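Altamley Laundry Basket, Rectangular

Home > Laundry > Baskets and Hampers

Cream with taupe rim
Price: $30
In stock – ships from our Brosberg warehouse

Overview

The Altamley is a plain rectangular basket for carrying laundry between the bedroom, the washer and the line. It is molded plastic, one piece, with round holes across the sides so air can get to whatever is inside. There is no lid and no liner. The top edge has a taupe rim that is smooth on the inside, so knits and tights don't catch on it.

We have sold this shape for a long time. The current version has a slightly thicker base than the one we carried before, and the color of the rim has changed from gray to taupe. Everything else is the same. If you already own the gray-rimmed basket, the two will nest together for storage.

Size and capacity

The basket holds two average loads of dry clothing, or one load of wet towels. Wet towels are heavy. We suggest splitting a big wash into two trips if you have stairs.

Material: polypropylene
Color: cream-white body, taupe rim
Lid: none
Liner: none (cotton liner sold separately)
Assembly: none
Guarantee: 2 years, covers cracks in the body and rim

Using it with a front loader

A low basket suits a front-loading washer. Set it on the floor in front of the door and pull the wash straight down into it. Check first that the door can swing open over the basket. Most can, but a machine sitting directly on the floor has a lower door than one on a pedestal, and you may need to slide the basket back a little.

If your washer has its filter cover at the bottom of the front panel, move the basket aside before you clean the filter. Water comes out when the cover is opened, and you will want a shallow tray there instead.

Care

Wipe with a damp cloth and mild dish soap. For lint in the holes, use an old toothbrush or rinse the basket in the shower. Do not use bleach on the rim, as it can leave pale spots. Do not leave the basket against a radiator or in a parked car in summer.

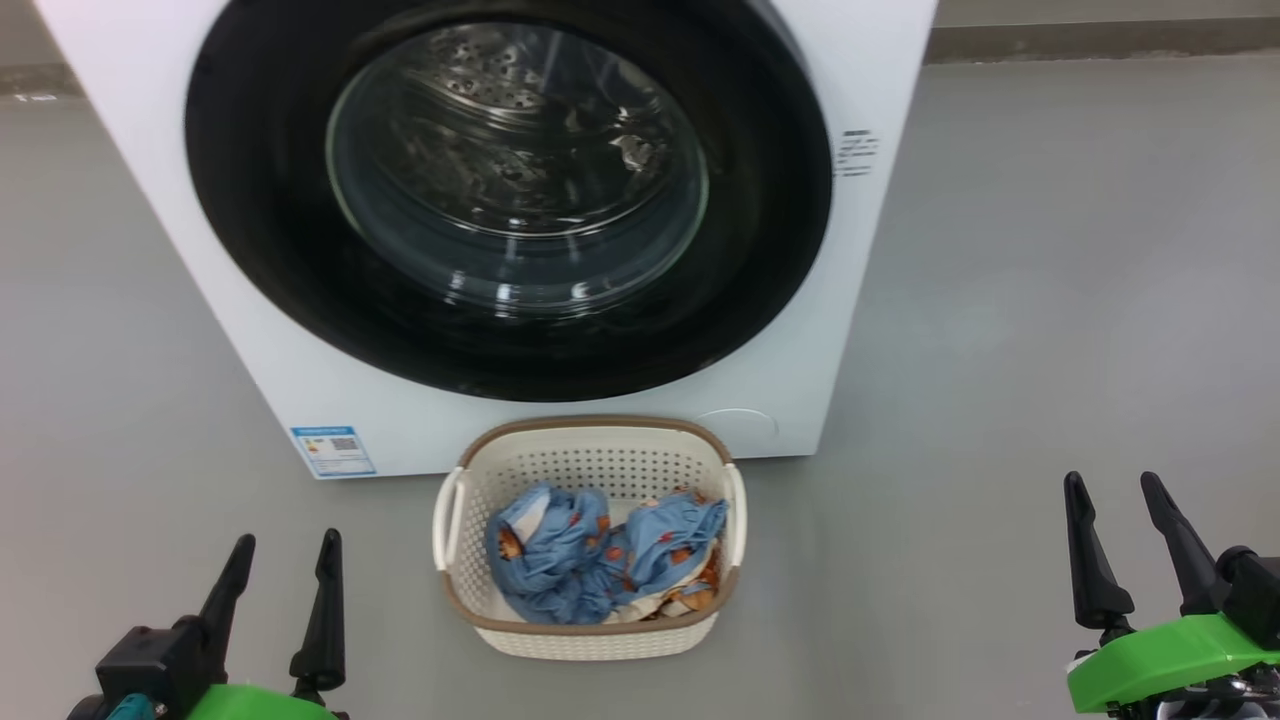
Florence Gagnon
Product Buyer, Laundry and Cleaning

I use the cream one at home on a light gray floor, and it shows less dust than I expected. Dark dye is another matter. New jeans left damp in the basket overnight will mark it, so take them out the same evening.

Customers often ask whether the holes let small socks through. Adult socks stay put. For baby socks, use a mesh bag or add the cotton liner.

Shipping and returns

Orders over $79 ship free. Baskets can be returned unused within 90 days to the Tesitville store or by mail. Return postage is paid by the customer unless the basket arrived damaged – in that case, send us a photo of the damage and keep the carton until you hear back.

Goes with

Altamley cotton liner, natural
Landry folding drying rack
Landry mesh wash bags, set of 2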